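設備計画・調達担当を募集します(グリルトン組立自動化チーム)

ロボットを買うのは、わくわくします。カタログを開いて、可搬重量とリーチの表を見比べて、この台に載るだろうか、隣の棚に腕が当たらないだろうかと方眼紙に線を引いているうちに、もう昼休みが終わっている。そんな時間を「仕事です」と堂々と言える人を探しています。

グリルトンの組立自動化チームは、デスクトップPCの組み立てと分解をロボットアームにやらせる仕事をしています。CPU、メモリ、ハードディスク、そしてそれらを置いておく治具。扱うものは小さく、はめあいはきつく、少しずれただけで入りません。だから面白いですし、だから買うものがどんどん増えます。アーム、グリッパー、指先の部品、カメラ、架台、ケーブル、予備のケーブル、予備の予備のケーブル。チームができて5年、台帳に載っている品目は3717点になりました(ねじは袋単位で数えています。念のため!)。

これまで購買と予算は、セル設計の担当者が手の空いたときに片付けていました。来期に作業セルの増設を控えて、さすがにそれでは回らなくなり、専任の方をお迎えすることにしました。

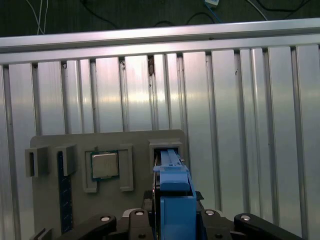

募集職種

設備計画・調達担当(組立自動化チーム所属)
募集人数:2名
雇用形態:正職員(週4日勤務の相談もできます)
勤務地:トマロウ事業所 実験棟
着任時期:5月を予定。前後のご相談に応じます

おひとりは予算と契約を中心に、もうおひとりは現場の仕様づくりを中心に、と考えています。ただ、きっちり線を引くつもりはありません。見積書を読む人がグリッパーの指の交換を見たことがあるか、仕様書を書く人が減価償却の表を読めるか。そこがつながっているチームは買い物がうまい、というのが私たちの実感です。

仕事の内容

まず取り組んでいただくのは、来期の増設計画です。確保してある枠は900万円近く。アームを一式入れて、周辺をそろえて、教示の時間も見込むと、余裕があるとは言えない額です。何を新品で買い、何を今のセルから移し、何を自分たちで作るか。この仕分けを、設計担当と一緒に最初から考えてもらいます。

具体的には次のような仕事があります。

・セルごとの必要品リストの作成と、優先順位の整理
・メーカー、商社からの見積もり取得と比較。仕様の読み合わせ
・デモ機、貸出機の手配と評価日程の調整
・消耗品(指先のパッド、ケーブル、ねじ類、練習用のPC部品)の在庫と補充の管理
・設置場所、電源、搬入経路の確認
・保守契約の更新と、故障時の代替手段の用意
・年度をまたぐ計画書の作成と、経営側への説明

練習用のPC部品は、意外に大きな費目です。ロボットは同じ抜き差しを何度も繰り返しますから、ソケットもスロットも傷みます。部品の型が途中で変わると治具まで作り直しになるので、同じ型をまとめて確保しておきたいのですが、倉庫の棚には限りがあります。どこまで買いだめするか。正解のない問いですが、考えるのはとても楽しいです。

治具は灰色の樹脂で自作しているものが多く、CPUやメモリの受け、ストレージを立てておく溝などを一枚の台にまとめています。外注した場合と内製した場合の費用の比べ方も、まだきちんとした型がありません。材料代だけを見れば内製が安いに決まっています。設計者の手間、作り直しの回数、プリンターが埋まっていて別の仕事が待たされる時間まで入れると、話が変わってきます。この計算の型を作ってくださる方がいたら、チーム一同、本当に喜びます。

見積もりの読み方について

応募を考えてくださる方に、私たちの買い方を少しお伝えしておきます。

アーム本体の値段は、見積書のいちばん上に大きく載っています。比べやすいので、つい目がそこに行きます。けれども、過去の増設を振り返ってみると、予定を超えたのはたいてい下のほうの行でした。架台の追加工、ケーブルの延長、グリッパーの取り付けフランジ、カメラを手首に固定する金具、非常停止まわりの配線、教示ソフトの年間利用料。一行ずつは小さくても、足すと相当な額になります。

そこで今は、見積もりを取る前に「このセルで一日やる作業」を紙に書き出しています。CPUを治具から取る。ソケットに置く。固定枠を閉じる。メモリを挿す。書いていくと、つかむ物ごとに指の形が合うか、台の上で腕が姿勢を変えられるか、治具の裏側に手が回るかといった問いが出てきて、必要な品目が自然に見えてきます。前回は、この書き出しの途中で指先部品を二種類に分ける案が出て、高価な交換機構を買わずに済みました。うれしかったです。

架台の選び方も同じです。うちの机まわりではアルミの押し出し材をよく使います。あとから溝に何かを足せるのが気に入っていて、少し割高でも計画の変更に強い。逆に、専用に溶接した架台はがっしりしていて魅力的なのですが、翌年に向きを変えたくなったときに困ります。初期費用の欄だけで判断しないために、計画書には「二年後に動かすとしたら」という欄を設けました。この欄の書き方も、新しい方とこれから育てていきたいと思っています。

現場の一日

設備計画担当の席は、実験棟の中にあります。セルまで歩いてすぐです。

午前は、設計担当との短い打ち合わせから始まります。前日に止まった動作、摩耗した部品、届いた荷物の確認。その後は見積もりのやりとりや計画表の更新をして、呼ばれたらセルへ行きます。「このパッド、あと何週間もつと思う?」と聞かれて、一緒にグリッパーをのぞき込む。そういう呼ばれ方をします。

グリッパーの周りは、とにかく込み入っています。黒いプレートの間をケーブルが通り、六角穴のねじが並び、CPUの受けのすぐそばまで指が寄っていく。カタログの外形図ではぶつからないはずのものが、実物ではぎりぎり。そのぎりぎり具合を自分の目で見た人が書く仕様書は、やはり読みやすいです。

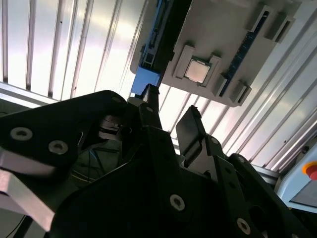 木曜日の設備会議

週に一度、木曜日に設備会議を開いています。現場から出た「欲しいもの」を全員で見て、買う、待つ、作る、借りるのどれかに分けます。声の大きい人の希望が通る場にならないよう、要望はあらかじめ同じ用紙に書いてもらい、順番に読み上げます。用紙の項目は、使う場面、今どうしのいでいるか、なかった場合に何が止まるか、置き場所、誰が手入れをするか、の五つです。

いちばん議論が長くなるのは、置き場所です。机の上には分解中のPCがあり、その横に治具があり、後ろの机にも箱や部品やケーブルが載っています。新しい機械を買うということは、そこにあった何かの引っ越し先を決めるということでもあります。平面図の上で楽しそうに家具を動かせる方、大歓迎です!

貸出機の扱いも会議の大事な議題です。フラティッツからは協働型のアームを、バットからはグリッパーの試作品を借りて評価したことがあり、どちらも評価表を先に作っておいたおかげで、返却までの限られた日数をむだなく使えました。評価表の項目は、導入後の受け入れ検査にもそのまま使っています。来期はこれをもう一歩進めて、評価の段階から保守部品の価格と納期を聞いておくようにしたいです。

チームの紹介

マジディ・フーリー(チーム責任者)
全体の計画と予算の最終判断を担当。見積もり書の備考欄を最初に読むのが習慣だそうです。「備考欄に書いてあることは、たいてい後から請求書に書いてあります」。

ハラ・サアブ(セル設計)
治具と架台の設計を担当。購買の兼務をいちばん長く続けてきたので、着任後しばらくは引き継ぎの相手になります。台帳の分類を作ったのも彼女で、どこに何があるかは、検索するより聞いたほうが早いかもしれません。

フロランテ・カブレラ(動作・教示)
ロボットの動作づくりを担当。消耗品の減り方をいちばん近くで見ています。

オマル・タラウネ(電装・安全)
配線、電源、非常停止まわりを担当。増設の計画では、容量計算と安全の確認を一緒に進めます。新しい設備の図面は、必ず早い段階で見せてください。

求める人物像

必須としているのは次の点です。

・設備、機器、または部品の購買か、設備計画に携わった経験(業種は問いません)
・表計算ソフトで複数年の費用計画を組めること
・現場の人に話を聞きに行くのが苦にならないこと
・日本語で仕様書と契約書を読み書きできること

あるとうれしい経験も挙げておきます。

・産業用ロボットまたは協働ロボットの導入
・自作PCや修理の経験
・機械図面、電気図面の読み取り
・英語でのメールのやりとり
・3Dプリンターの運用

ロボットの経験は必須にしていません。印刷機でも厨房設備でも医療機器でも、機械を選んで、買って、据え付けて、使う人の不満を聞いたことのある方なら、話がすぐに通じると思います。経験のない分野は、着任後にセルの横で覚えていただけます。最初の一か月は購買の仕事を軽めにして、PCの分解と組み立てを手作業で一通りやってもらう予定です。ケースを横に倒して側板を外し、CPUを置いて、メモリを挿す。自分の指でやってみると、どこに力が要って、どこが見えにくいのか、よくわかります。 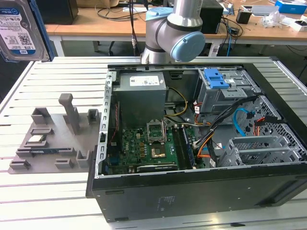
作業台のデスクトップPCと部品治具。CPUソケットは空の状態

待遇と働き方

給与は経験に応じて決定し、面談の際に範囲をお示しします。賞与、通勤手当、住宅補助あり。勤務は原則として日中ですが、搬入と据え付けの日は朝が早くなることがあります。その分の時間は同じ月のうちに振り替えて休んでいただきます。

在宅勤務は、見積もり比較や計画書の作成など、書類中心の日に利用できます。ただし席は現場の隣にありますし、来てもらったほうが仕事が早く進む日も多いです。在宅中心の働き方をご希望の方は、応募の段階で遠慮なくお聞かせください。

研修費の枠を用意しています。展示会の見学、メーカーの講習、安全に関する特別教育の受講に使えます。展示会には設計担当と連れ立って行くことが多く、帰りの電車で次のセルの構想が一枚描き上がっていた、ということもありました。

応募方法

次の書類を、グリルトン採用窓口までお送りください。

1. 履歴書
2. 職務経歴書
3. 「買ってよかった設備」または「買い直したい設備」についての短い文章(一枚以内)

三つめの文章は、とても楽しみにしています。業務用でも家庭用でも構いません。何を比べて、どこで決めて、使ってみてどうだったか。失敗談のほうが話が弾むこともありますので、格好よくまとめなくて大丈夫です。勤務先の機密に触れる金額や型番は伏せてください。

書類選考の後、面談は二回を予定しています。一回目はオンラインで、フーリーとサアブがお話を伺います。二回目は実験棟にお越しいただき、セルを見学しながら、簡単な計画づくりに一緒に取り組んでもらいます。架空のセルの必要品リストを見て、足りないもの、後回しにできるもの、聞いてみたいことを挙げていく形です。点数をつける試験のようなことはしませんし、電卓も表計算も自由に使ってください。見学のときは、かかとのある閉じた靴でお願いします。

応募前の見学や質問も受け付けています。「この経歴で応募してよいか」という問い合わせも歓迎です。設備計画の内容についてはサアブが、条件や手続きについては採用窓口のダヴード・アフマドプールがお答えします。お電話は午後のほうがつながりやすいです。

二名の採用が決まりしだい、募集を締め切ります。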